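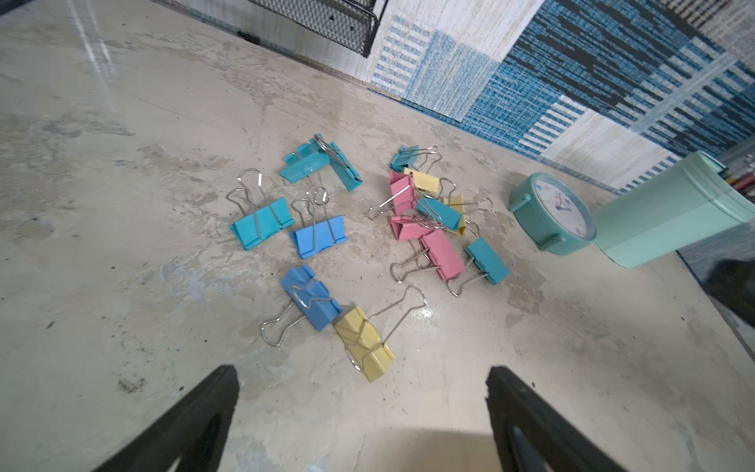
Rechercher dans les cours Rechercher OK

Gestion des documents de bureau - Chapitre 2
Le classement du courrier et des dossiers courants

Support de cours rédigé par Bastian Stöcker. Version de juillet 2023.

1. Rappel du chapitre précédent

Nous avons vu qu'un document passe par trois âges. Il est d'abord courant : on s'en sert tous les jours ou presque. Il devient ensuite intermédiaire, quand l'affaire est close mais que la durée légale de conservation n'est pas écoulée. Il est enfin éliminé ou versé aux archives définitives. Le présent chapitre porte uniquement sur le premier âge.

2. Les ordres de classement

L'ordre alphabétique convient aux dossiers de personnes et de fournisseurs. Il suppose une règle écrite pour les particules, les sigles et les noms composés. Sans cette règle, le dossier Baldursdóttir finit tantôt au nom, tantôt au prénom.

L'ordre chronologique s'applique aux factures, aux relevés et au courrier départ. On place la pièce la plus récente sur le dessus. Les liasses mensuelles sont tenues par une pince ou un lien, sans agrafe si elles doivent être numérisées.

L'ordre numérique demande un répertoire à jour. Il permet d'ajouter des dossiers à la suite sans déplacer les anciens. C'est la solution retenue dans notre cas pratique, la société Grestbridge, dont la série compte 629 dossiers.

L'ordre thématique est le plus souple et le plus difficile à tenir - deux agents ne rangent pas la même note sous le même thème. On le réserve à la documentation.
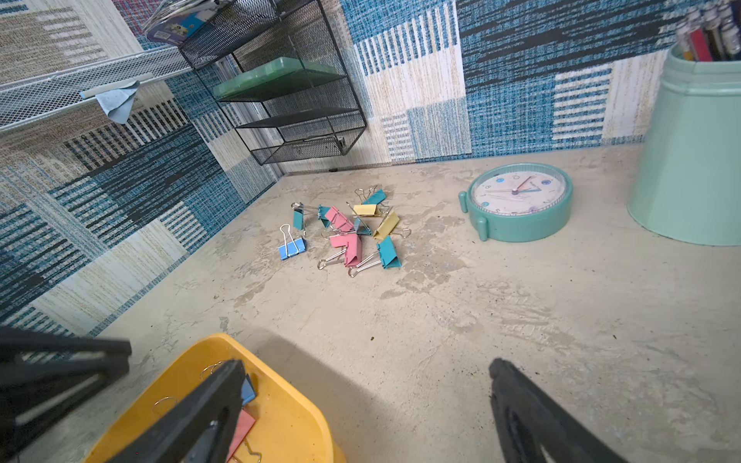
Temps de lecture : 3 min

3. Le code couleur

La couleur sert à repérer une catégorie de loin. Elle ne remplace pas l'intitulé. Un code utilisable respecte les points suivants :

- une couleur par catégorie, la même sur les chemises, les intercalaires et les pinces ;
- une légende affichée près du meuble de classement ;
- des teintes bien distinctes, en évitant d'associer deux bleus voisins ;
- un libellé lisible en noir, pour les lecteurs qui distinguent mal les couleurs et pour les photocopies.

Chez Grestbridge, le vert désigne les clients, le jaune les fournisseurs et le rose le personnel. Le bleu est réservé aux affaires en attente de signature.

4. Cas pratique

L'agence de Kivetti reprend les dossiers de celle de Prarholm, fermée en janvier. Elle reçoit 600 chemises sans répertoire. Une partie est classée par nom, l'autre par date d'ouverture.

a) Proposez un ordre de classement unique et justifiez-le.
b) Établissez le modèle du répertoire (colonnes, format de la cote, date d'ouverture, date de clôture).
c) Rédigez la fiche fantôme à laisser à la place d'un dossier emprunté.

Le travail se fait par groupes de deux. La fiche fantôme tient sur une demi-page et porte au minimum la cote, le nom de l'emprunteur et la date de sortie.

5. À revoir avant la prochaine séance

Différence entre cote et intitulé. Durées de conservation des pièces comptables - voir le tableau du chapitre 1. Apporter le plan de classement commencé en travaux dirigés.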